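About Callier

Tea by post, and a shop if you insist
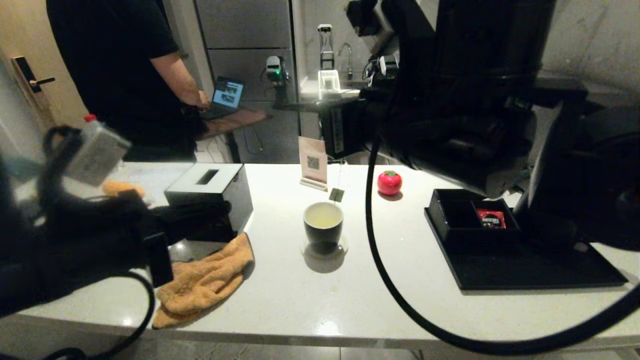

Callier sells loose tea and tea bags to people who have given up on the box at the back of the office cupboard. We have 103 teas on the list. Eleven would probably do, but we keep getting sent samples and we are weak.

How it started

Leonie Sauerland was a payroll clerk with a spare bedroom and a strong opinion about Assam. In her first February she ordered 110 pounds of it, having misread the order form, and spent the rest of the winter selling it to neighbors, cousins and a very patient dentist. By spring the Assam was gone and people were asking what else she had. She had a spare bedroom again, briefly.

Florence MacLeod joined to do the books. She looked at the books, closed them, and asked if there was anything else that needed doing. She now does the buying and the blending, and also the books.

What we sell

Black, green, white, oolong, and a shelf of things that are not tea at all but get shelved with it, such as peppermint. We know the difference. Please stop writing to us about it.

Our house blends are Bondarchuk, a smoky black that divides families, and Dirach, a green that offends no one and outsells everything else by a wide margin. We try not to be bitter about this. Bondarchuk comes loose only. Dirach comes loose or in bags, and the bags are the same leaf, cut smaller.

Everything is packed in Furneo, our back room, which has a name because the previous tenant left the sign up and taking it down would have meant buying filler and paint.

How to make it

Green tea wants water well short of boiling. Two minutes, then take the bag out. If you leave it in until lunch it will taste like a lawn, and we will get an email. Black tea can take boiling water and some neglect. Oolong is for people with a thermometer, or people who don't mind guessing.

We have no views on milk. Leonie has views on milk, but she has been asked to keep them off the website.

The shop

There is a counter, a kettle and 25 jars you can open and sniff. Tasting is free, up to three cups, after which we start to wonder about your plans for the day. The bell on the door does not work. Cough.

Orders and shipping

We ship orders twice a week. Postage is free once you get to 800 grams, an amount Florence picked because it fills the middle-sized carton and she dislikes packing paper. Smaller orders pay the going rate. If a packet turns up split, send us a picture and we'll send another packet.

We don't do subscriptions. We tried it, and several customers ended up with more peppermint than any household can use. Order when you run out.

Wholesale

Cafes and small hotels are welcome to ask for the trade list. It is the same list with a different number in the right-hand column. Florence answers those emails herself, usually before nine, and usually in one line.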